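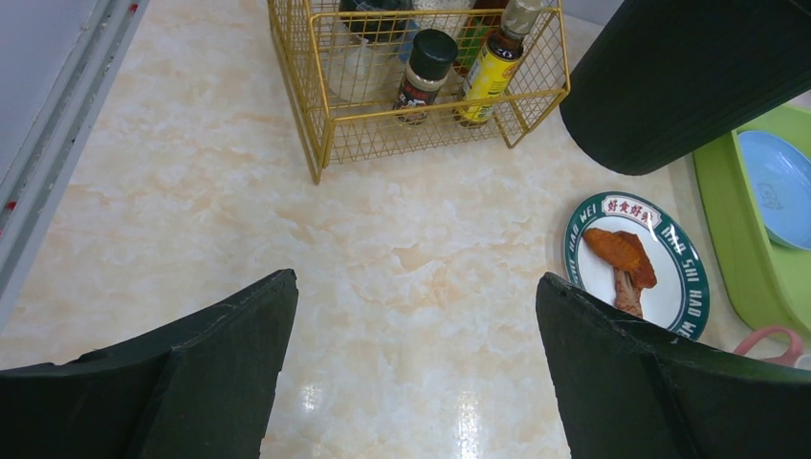
29 May 2023

Today I put the kitchen in order, which I had promised to myself since April. Before, all the bottles and jars stood behind the stove and I had to move five of them to reach the salt. Now they live together in the gold wire basket on the counter. The spice jar with the black cap is in the front, and the tall bottle with the yellow label is next to it. I think I will keep it so.

The marbled counter I washed two times. I like the peach color of it very much when it is clean, although Li-hua says it looks like ice cream.

She came after lunch and stayed for tea. We talked about which plates I should keep. I don't want to give away the white one with the green rim - I bought it in my first month in this country, when I owned 2 forks and one pot. The light blue plate can also stay, in the green tray.

I paid the electricity bill, 109 this time, a little more than I hoped. Ylva wrote that she will come on the next train from Urnik and needs a bed for two nights. I must wash the sheets and buy coffee, and ask her if she still eats fish.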